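Notes pour l'exposé – Pliludine, deuxième album : prise de son et mixage

1. Enregistrement
Base rythmique captée en direct au studio Drukstead, en février. Batterie sur 8 pistes, basse en ligne. Ne pas détailler les préamplis, renvoyer à la fiche. Passer l'extrait de « Grultby », couplet seul.
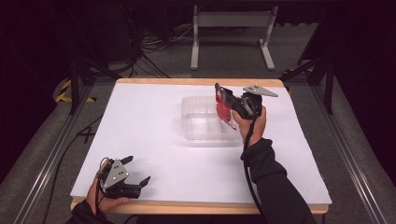 2. Voix
Chœurs doublés, 32 pistes avant réduction. Coupe-bas à 200 Hz sur tous les chœurs, voix principale laissée intacte. Réverbération à plaque, retour mono – le signaler avant l'écoute. Faire entendre « Đàm » sans les chœurs, puis avec. Laisser une pause, prendre les remarques sur le grave.

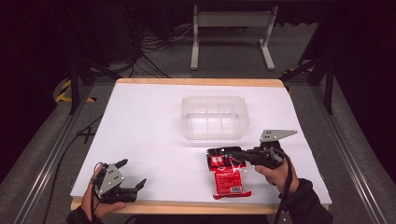 Remarque de la salle, à la répétition de l'exposé : le coupe-bas amincit les chœurs au refrain, et une pente plus douce aurait suffi. Réponse : pente plus douce essayée, conflit avec la basse dès la deuxième mesure. Repasser le refrain si on insiste.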